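Gemeinschaftswerkstatt Trerness stellt selbst gebauten Roboterarm «Olum» vor

28 Apr 2022 | von Chepkoech Sang

Die Gemeinschaftswerkstatt Trerness gibt bekannt, dass der Roboterarm Olum nach fünf Monaten Bauzeit fertig montiert ist. Der Arm wurde von drei Mitgliedern der Werkstatt an den Abenden gebaut. Er steht ab sofort allen Mitgliedern zur Verfügung, welche die kurze Einführung gemacht haben.

Das Projekt wurde von Vy Ung und Severin Riedl begonnen. Später ist Hưng Âu dazugekommen, der die Steuerung programmiert hat. Die Kosten für das Material betrugen 376 Euro, bewilligt waren 400 Euro. Von dem Rest werden Ersatzlager für das Schultergelenk gekauft.

«Am Anfang wollten wir nur einen kleinen Arm machen, der Schrauben sortiert», erklärt Vy Ung. «Dann haben wir gesehen, dass die Mechanik mehr kann, und wir haben im Januar die Gelenke noch einmal neu gezeichnet.» Die erste Version hatte im Ellenbogen zu viel Spiel. Severin Riedl hat deshalb den Riemenantrieb geändert und eine Spannrolle eingebaut.

Der Greifer besitzt zwei Finger und eine kleine Kamera beim Handgelenk. Mit dieser Kamera soll Olum seine Position über dem Tisch selbständig bestimmen. Hưng Âu arbeitet zurzeit an der Erkennung von kleinen Teilen auf gemaserten und glänzenden Flächen.

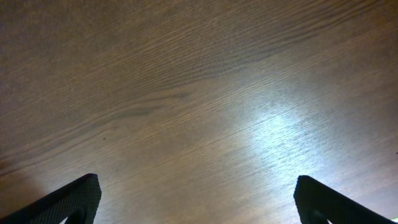 Für solche Flächen braucht das Programm noch Verbesserung. Ein Lichtreflex kann als Gegenstand verstanden werden, und auch eine dunkle Maserung führt manchmal zu einer falschen Meldung. Die Gruppe prüft nun, ob eine zweite Lampe von der Seite genügt oder ob der Filter in der Software geändert werden muss.

Die Zeichnungen und der Programmcode liegen im Ordner der Werkstatt und dürfen für eigene Projekte kopiert werden. Für Anmeldungen zur Einführung ist Florence Gauthier am Empfang der Werkstatt zuständig.

7 Mal geteilt | 2 Kommentare

Weitere Meldungen
Neue Öffnungszeiten im Holzraum
Fräse Goodall wieder in Betrieb
Reparaturabend in Plerdale: Rückblick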